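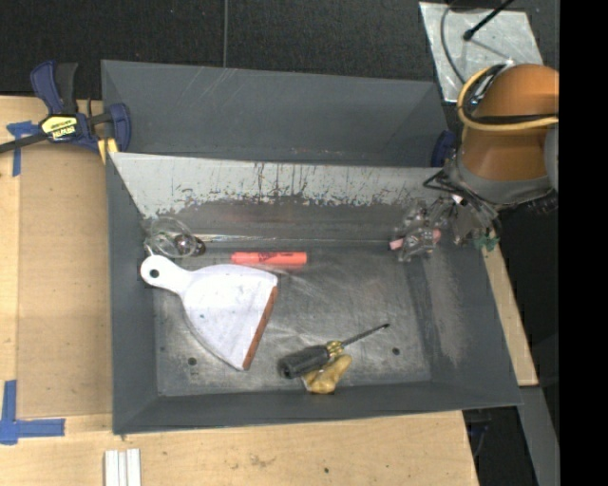
I gave up on recipe apps in September and went back to index cards, and I have opinions about it now.

The app I'd been paying for had 1,194 recipes saved in it. I cooked maybe 11 of them, over and over, mostly the bean soup and that lemon chicken everybody makes. The rest just sat there looking ambitious! Every time I wanted dinner I'd scroll past somebody's layered terrine and feel a little bad about myself, and then I'd make the soup.

So I wrote the ones I do cook on cards. It took one evening and a sore hand. My soup card already has a grease spot and a note that says "more garlic, you coward," and I love it more than anything I ever bookmarked.

People tell me I'll miss the search box. I don't, so far. What I do miss is the thing that doubled the amounts for me (fractions of a cup are still my enemy, and I once put in twice the salt and half the rice). Fine, that's a point for the app. I also can't read my own sevens.

But I think saving stuff had turned into my hobby, and cooking was the chore that came after it. I'd spend a whole lunch break sorting stews into folders and then order a pizza. With a card I have to want the recipe enough to write it out, and most of them, I really don't.

Anyway, the box has room for more and I'm in no hurry. A dumpling card might be next, if I ever get the folding right.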